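3.2 Student Task Design and Review Procedure

The second phase of the course asked each student team to prepare, run, and review a household task in simulation. Teams worked from a common yard model, referred to in the course handbook as Gourlay, and a two-armed robot model supplied with the Fosier software package. No physical hardware was used in this phase. The course was led by Merle Stubbs, who also approved each task before it was attempted.

Five teams took part. Each was allowed 80 practice runs on its chosen task, followed by a block of recorded runs that could not be repeated. A run ended when the operator declared it finished or when 300 seconds had passed. Teams were told in advance that unfinished runs would be kept and graded on the quality of the written review, and this rule had a clear effect on how openly students wrote about their own mistakes.

The outdoor tasks proved harder to plan than the teams had expected. In their proposals, most students described the motion of the arms in detail and gave little thought to what the operator would be able to see at each stage. Stubbs therefore required every review to include views from more than one camera, chosen by the team and discussed in class. Figure 4 is taken from the review prepared by the team known as Vemen. 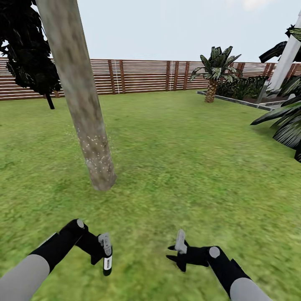
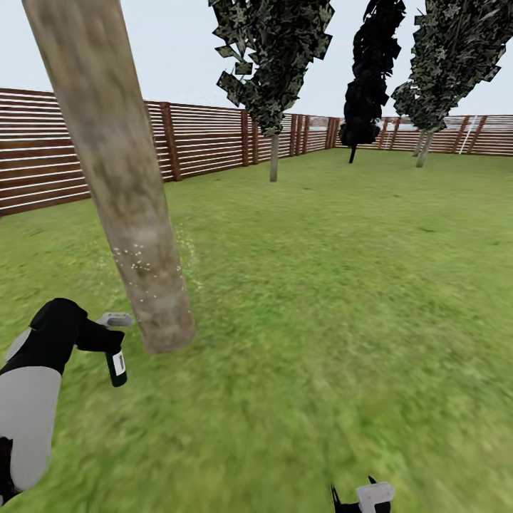
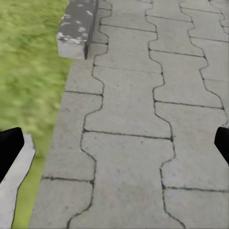
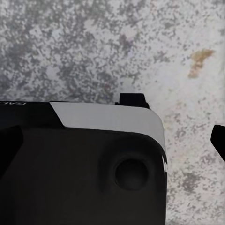

Figure 4. Simulated views selected for class review. A robot gripper, in whole or in part, appears in each view.

During the class discussion, students were asked to state what an operator could decide from a single view and what would require a second one. The answers were recorded on a shared form. Early in the term, entries on this form tended to be short and general, such as "hard to judge distance." By May the same students were naming the part of the gripper they had used as a reference and the point at which they had lost sight of it – a level of detail that the instructors had not seen in earlier offerings of the course.

The form itself was revised once. The first version had a single box for comments, and the Oleo team pointed out that it mixed remarks about the task with remarks about the software. The second version separated the two and added a line for the camera in use. All reviews written before the change were copied to the new form by the teams themselves.

Written reviews were limited to 2000 words. Two instructors read each one independently and met to settle differences in grading. Results are reported by team in Section 4.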